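The Green Table

Nayara Bragança had wanted a round table her whole life, and now she had one, sage green and so smooth you could slide a mug from one side to the other (she'd tried, twice, before breakfast!). It came from the old canteen at Gretwood, up four flights of stairs, and by the first week of December her brother Derkach was sitting at it.

That wasn't his name, of course. It was the name of the village their gran came from, and he'd answered to it since he was small.

"You said I could have half," he told her.

"Half! Where's my half?"

He looked at the cables as though they might shuffle over if asked nicely.

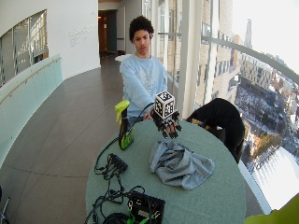
She loved him best when he was like this, head down, miles away, forgetting his tea. When they were children he'd taken the doorbell to bits on the kitchen floor and she'd held the torch, and it had been the best afternoon of the whole summer, even though the postman had to shout through the letterbox until September.

So she picked up the grey cloth and started wiping, in a great swooping curve, round the edge where there was still some edge. Oh, it was a lovely colour! It was the green of the bus shelter at Brukness, where they used to wait with chips going cold in their laps, making up songs about the driver.

"Do you remember the one about his hat?" she said.

He did. He remembered all three verses, and a fourth she was sure he was inventing on the spot.

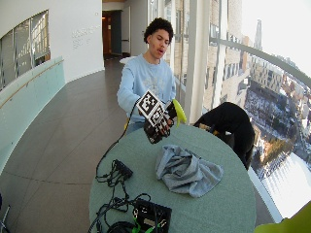 By four o'clock the window had gone dark blue and they were both hoarse. She dropped the cloth in a heap and went to find the big pan, singing the bit about the hat again, louder, because the kitchen made it echo so beautifully.

"Soup in ten minutes!" she called. "And I want somewhere to put the bowls!"

There was a long scraping noise, then a thud.

"How big are the bowls?" he said.

More short stories
The Ferry to Jastska
Up to My Knees in Plums
What the Piano Weighed
Two Coats for Winter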